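十月，下午两点开始记，晚饭前补完。

今天主要弄三件事：桌面的木纹方向和反光，篮子放在桌上蹭不蹭，还有那块藏青色的布怎么进篮子。Walska 那边下个月要定布置间的整套东西，桌子、篮子、席子、布都算在里面，所以趁桌子还在我们这儿，把能看的先看掉。

先写桌子。Parkora 发来的，圆角，靠远边那一侧有个过线孔，位置不在正中，往右偏一点。我原以为是开孔的时候偏了，问了 Hrvoje，他说图纸就是这么画的，让线从偏右的位置下去，左边好留给篮子。桌面长边 110 厘米，我自己拿卷尺量的，两次一样。

木纹比样册上看着淡。样册那一小片颜色发黄，整张铺开以后黄的部分只剩几道，中间夹着接近白的条子。坐着看和站着看差别不小，站着的时候靠窗那一块泛白，纹路几乎没了，得低下头从侧面看才出来。
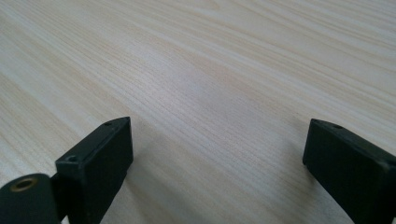

手感没有什么可说的，滑，纹路摸不出深浅。我用指甲顺着横着各划了几下，没留印子。又拿一张描图纸铺上去用软铅笔拓，拓出来一片灰，什么也没有，说明压纹很浅或者根本没压。这一点要写给 Parkora，样册上标的是“有触感”。如果他们发错了型号，现在换还来得及，再晚就要算我们的。

订单号后面那串是 2,488，打电话的时候报这个就行，别报我们自己的编号，他们查不到。

反光试了三种灯：顶灯全开；顶灯关一半；只留窗光。全开的时候桌面中段有一层很软的亮，不刺眼，但浅色的东西放上去边就糊了。关一半最好看，纹路清楚，篮子在桌上的影子也淡。只留窗光到三点以后就不够用了。暂定关一半，开关上我贴了胶带，别撕。

右边桌沿那个深灰色的夹子先不要动。黑线从那儿下到地上，走线的人经过时容易踢到，我把垂下来的那截往桌腿方向拢了拢，没有固定。等 Hrvoje 带扎带过来。夹子夹的位置靠近右下的圆角，再往外挪就夹不住了，圆角那段吃不上力。桌沿被夹久了会不会有印，现在不知道，拆的时候看一眼，记下来。

席子。

席子比桌子麻烦。草编的味道很重，搬进来以后开了一上午窗。包边是深色的，颜色介于橄榄绿和灰绿之间，和篮子放近了能搭上，和桌面放近了就有点沉。Nataša 的意见是包边的深色正好把木头的浅和席面的浅绿隔开，她喜欢这样。我觉得包边再窄一半会更好，不过换包边要送回去，工期不允许，就不争了。

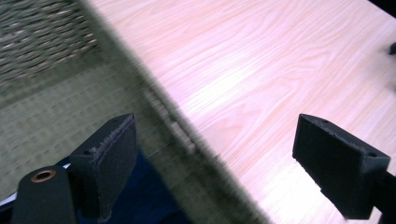

席面的编纹很细，走向要和包边平行，不然从桌边往下看两个方向打架。今天先按平行摆。有一处包边翘起来，压了两本目录，放满 48 小时再看。翘的原因可能是运输的时候卷得太紧，Nedeljković 那边发货一向卷得紧，上次的地垫也是这样。

几条给以后搬席子的人：

- 卷的时候面朝外，别朝里。
- 不要拖，包边的线脚会勾到门槛。
- 用干的软刷子顺着编纹刷，不用湿布。
- 桌子不要压在席子上面。昨天有人压了一条腿，留了个坑，用蒸汽熨斗隔着毛巾烫了一会儿，回来了七八成。

再说回桌子。下午重新看了一遍右上那一片，纹路在那里变宽，绕成一个长长的拱，像山形纹。这种纹在整张桌面上不止一处，靠中间也有几个拉长的椭圆。我担心的是重复：印刷的木纹隔一段就会重来一次，一张桌子上看不出来，两张并排就很明显。Walska 的方案里是两张并排放的。 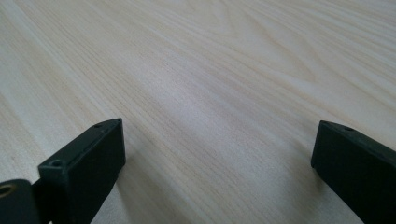

所以要问 Parkora 能不能给两张不同起点的，或者第二张掉个头装。掉头的话过线孔会跑到近边，得重新开孔，等于又是一笔钱。Hrvoje 说可以中间隔一个矮柜，眼睛一断开就不会去找重复了。这个办法省事，先画一版看看。柜子的高度别超过桌面，超过了反而像隔断。

直纹那部分很好，紧，匀，放东西在上面不抢。我个人希望布和篮子都靠直纹那边摆，山形纹留空。试了两回，Nataša 看了觉得差别没有我说的那么大。可能是我盯得太久了。

篮子。

Colthorpe 的长方篮，橄榄绿偏卡其，编得细。远侧有个长方形的提手口，从里面看那一道比周围亮，光是从口子外面透进来的。提手口的边我用手指绕了一圈，没有毛刺。口子的大小四个手指能进去，戴着厚手套就勉强。

底部在桌面上推会不会刮，这是今天要答的问题。空篮前后推，没有痕迹，有一点沙沙声。加了重再推，我用两包打印纸，声音闷一些，桌面擦过以后也没看见道子。只试了这么几下，不能当结论，明天换个人再推一轮，推的时候把篮子稍微斜一点，让一条底边吃重。Hrvoje 建议底下贴毛毡，我不太愿意，毛毡会露边，而且粘灰。真要贴就贴四个小圆的，往里收两厘米。

篮子的位置定在桌子左边，长边和桌子的长边对齐就可以，不要为了“自然”故意摆歪，摆歪了看着像没放好。

布。

藏青色，很深，关一半灯的时候褶子里面几乎是黑的。称了一下，640 克，比采购单上的轻，可能采购单是连包装一起称的，回头核对。布厚，叠整齐放进篮子会鼓成一个方块，边角硬，看着像新货刚拆。揉一下再放更好，往靠近自己的那个左角拢，让一部分搭在篮子内壁上，底部和另一侧的编纹就能露出来。篮子里面的颜色本来就比外面亮一点，全盖住可惜。 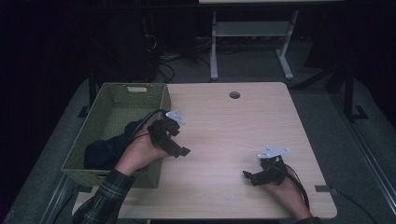
布不要翻到篮子外面来。试过一次，外沿盖住以后，篮子的细编纹看不到了，整个左边变成一团深色，和席子的包边连到一起，很重。搭到内壁为止。

放布的动作也有讲究，记一下我现在的做法：从布的中间提起来，让四边自己垂下去，对准左角往下放，松手以后不要再按。按了就会塌，塌了再往上揪，褶子就假了。不满意就整块拿出来重放，别在篮子里修。一般放到第三次能看。

掉毛的问题：深色布在浅色桌面上，掉一根都看得见。今天拿出来放进去好几轮，桌上收到一小撮藏青色的绒，用胶带粘掉了。篮子里面的绒不好弄，会卡在编缝里，胶带粘不出来，得用刷席子的那把软刷。建议正式摆之前布先过一次水，低温，单独洗，晾干不要烘。Nataša 说洗了会掉色，她那里有一块边角料，先拿边角料试。今晚她泡上。

另外两件杂事：

1. 桌子左后腿的调节脚松了，拧了两圈，现在不晃。没有拧到底，底下还有余量。
2. 擦桌子的喷剂用完了，不要拿擦玻璃的顶替，上次顶替的结果是一道道的干印，斜着看全是。先用拧干的布擦，再用干布收一遍，顺着纹路走。

给 Parkora 的信我起了个头，放在共享文件夹的草稿里，内容就三条：触感和样册对不上；两张桌面的起点能不能错开；夹具长期夹在桌沿上他们有没有建议的垫片。Hrvoje 看过以后直接发，不用再转给我。

明天要做的：

- 篮子斜着推一轮，换人推。
- 看席子包边，目录先别拿开，只看两头。
- 扎带到了以后把垂下去的那截黑线收好，收在桌腿内侧。
- 矮柜的草图，先画两个高度。
- 核对布的重量，采购单在 Nataša 的蓝色夹子里。

补：傍晚又去看了一次，顶灯关一半，外面天已经暗下来，桌面偏灰，比下午冷。藏青色的布在这种光下和黑的没有区别。如果 Walska 那边是晚上用得多，布的颜色可能要往浅调一档。先不改，等边角料的结果出来一起说。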